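Support > Manuals > Dornbridge Garment Steamer

Search the manuals Enter model or keyword Go

Section 2. Filling, First Use and Descaling

Read Section 1 before connecting the steamer to an outlet.

2.1 Filling the tank

1. Set the power switch to OFF and unplug the cord.
2. Lift the tank by its handle and turn it over.
3. Unscrew the cap and fill with cold tap water to the MAX line.
4. Tighten the cap by hand and seat the tank until it clicks.

Note: Do not add perfume, starch or fabric softener. Residue from these products blocks the valve and is not covered by the warranty.

2.2 First use

1. Extend the pole and close both clamps.
2. Hang the steam head on its hook. The hose must rise from the base without a loop.
3. Plug in the cord and select LOW. The ready light comes on after 60 seconds.
4. Point the head away from the garment and run steam for 30 seconds to clear the hose.

CAUTION: Steam burns. Keep hands and face away from the head. Never steam clothing while it is being worn.

2.3 Preparing the garment

Empty the pockets and close the top button. Remove lint and pet hair with a dry brush before steaming, as moisture sets loose fibers into the weave. Brush wool and velvet in the direction of the nap.

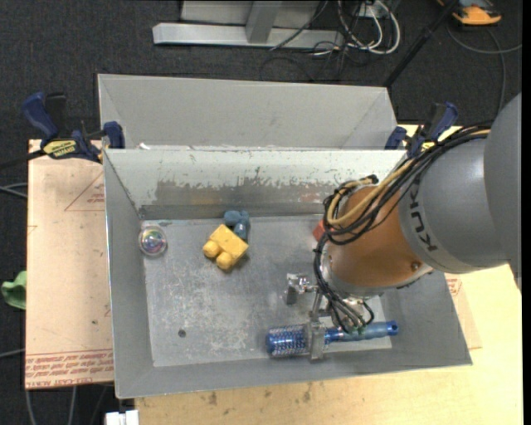 Test silk on an inside seam first. If water drips from the head, lower it to the floor, wait for the hose to drain and raise it again.

2.4 Descaling

Descale after every 30 tanks, or after every 9 in hard water areas.

1. Let the unit cool for more than 60 minutes.
2. Fill the base with equal parts white vinegar and water.
3. Leave for 30 minutes, then drain.
4. Rinse with clean water 2 times.

Revised August 5, 2026

Contact Dornbridge | © Dornbridge. All rights reserved. | Back to top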